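Ticket: Varnix skull catalog, peccaries filed as pigs
Opened 12th October, status: pending
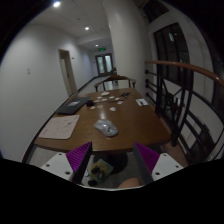 Searching Suidae in Varnix returns 17 peccary skulls from the Ezeani collection. Peccaries have their own family, Tayassuidae, and have had it for quite a while. Re-ran the search from the oval table with the glossy brown top, same result, so the desk is cleared of suspicion.

Log
Rebuilt the index. Still pigs.
Checked the Grekell import file. Its family column is blank for all 17, and Varnix fills blanks from the row before, a warthog.
Turned off fill-down, reloaded 2 test records. Both blank now, an improvement of sorts.
Waiting on Cusance to supply the family names.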